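Home | Projects | Reports | Contact

Hand-held gripper: setup and upkeep
Project report, Roxana Chiriac and Toivo Miettinen 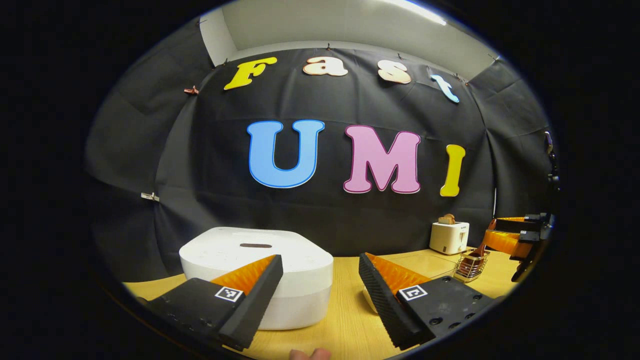

Finger alignment was checked before each session in the Udska cell. Both fingers were opened fully and the gap measured at the tips. A difference of 2 mm between sides was the limit — beyond that the base screws were loosened and the finger reseated. Pads were wiped and inspected for torn ribs. Markers were replaced when a corner lifted. The log for June lists 70 checks and two pad changes.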